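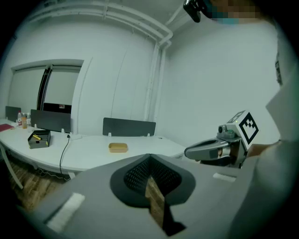 New office, week one. Meinecke signed us up for the corner room on the second floor and I get the desk setup. White walls, wood floor, one large window. The blinds or screens are pale and let the room stay bright, which suits me. Pipes run along the upper wall and I'm leaving them as they are.

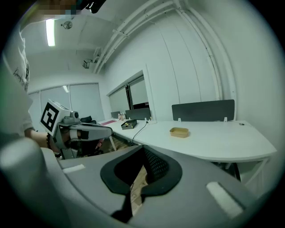

The long desk stays white and mostly bare. Dark gray privacy panels divide it. Dirk Reinholz wanted them gone. I sit next to his phone calls, so they stay.

Small stuff goes in a tray or a box. Anything else goes home on Friday.

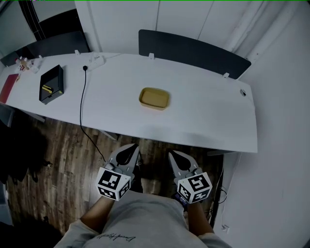

Cables are next. I ordered 12 clips and a sleeve, $69 total. One black cable still runs down to the floor. Ngân Phan says tape it. I'm waiting for the clips.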